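# Armadura de gomaespuma para la capitana Brunner: memoria del taller

Asignatura: Taller de vestuario y atrezo
Entregado el 24 de febrero

El encargo era hacer un traje completo de un personaje de videojuego. Elegí a la capitana Brunner, de *Steltilska*, porque me gustaba la capa. No reparé en que debajo de la capa lleva una armadura con hombreras del tamaño de un microondas, y cuando reparé ya había firmado la hoja de temas.

## Patrones

Forré un maniquí con film y cinta de carrocero, dibujé las piezas encima y corté. El método es sencillo y funciona siempre que el maniquí tenga tu cuerpo. El del taller tiene el cuerpo de otra persona, más alta y con mejor postura, así que el primer peto me llegaba a la barbilla. Rehíce el patrón de cero con papel de periódico y conservé el original como pantalla de lámpara.

## Material y corte

Usé planchas de goma EVA de 3 mm para los adornos y de más grosor para el peto. La armadura lleva 80 escamas en la falda, cortadas a mano con cúter. Las primeras parecen escamas. Las últimas parecen hechas por alguien que quería irse a casa – las puse detrás.

Para dar forma a las hombreras las calenté con pistola de aire y las apreté contra una ensaladera. Una quedó redonda y la otra quedó ovalada. En el juego la capitana ha perdido varias batallas, de modo que lo presento como desgaste narrativo.

## Sellado y pintura

Apliqué 14 capas finas de cola blanca diluida en el peto (la guía de Prameo recomienda menos, pero la leí después). Encima, imprimación negra, plata a pincel seco y un lavado marrón en las juntas. El lavado es lo mejor del traje: todo lo que mancha parece intencionado.

## Capa y sujeciones

La capa es de lana fina, con forro, y cuelga de dos broches cosidos a un arnés interior. En la primera prueba colgaba del cuello, y duré lo que se tarda en bajar una escalera. El arnés reparte el peso, aunque obliga a pedir ayuda para vestirse.

## Resultado

Llevé el traje al salón de Enotley en julio, con 900 visitantes y ninguna silla. Aguantó todo menos una rodillera, que se despegó en la cola del café. La próxima vez usaría cola de contacto en ambas caras y esperaría lo que dice el bote.

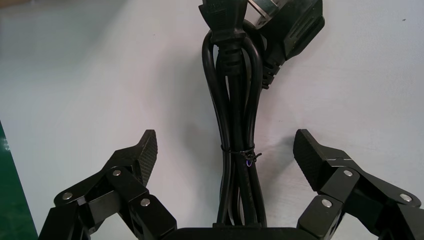
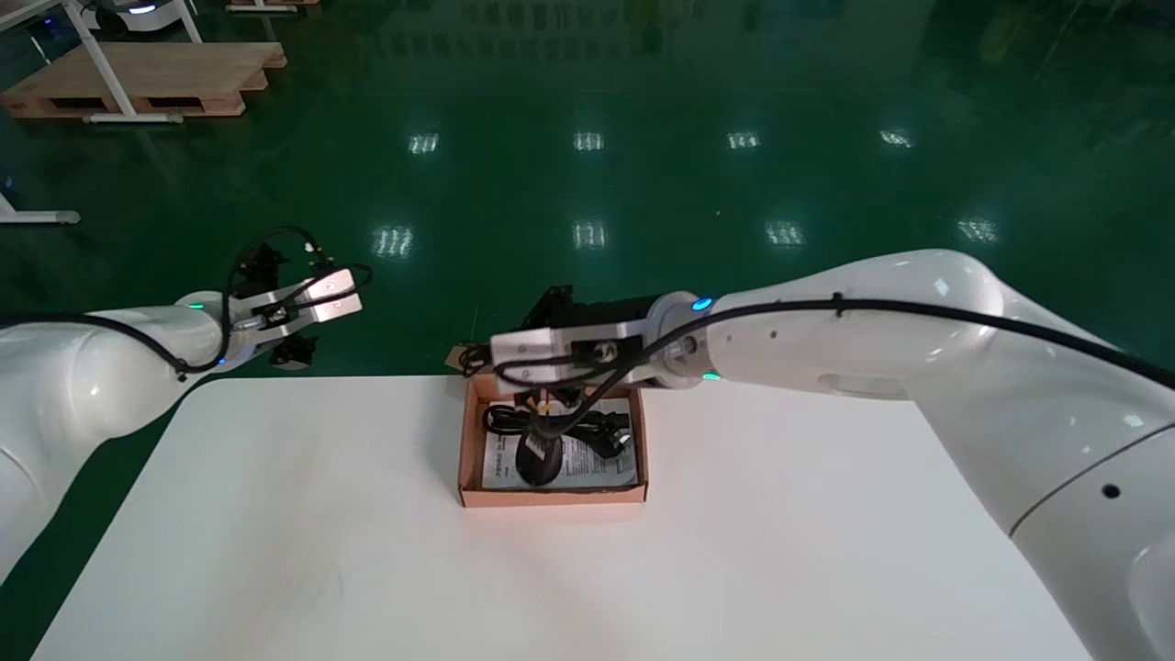 Rosalind Escobedo anotó al margen del borrador que las hombreras le parecían bien resueltas, incluso la ovalada, pero que la falda necesitaba otra fila de escamas en la cintura, donde se veía el cinturón al sentarse. También preguntaba por qué el presupuesto incluía una ensaladera.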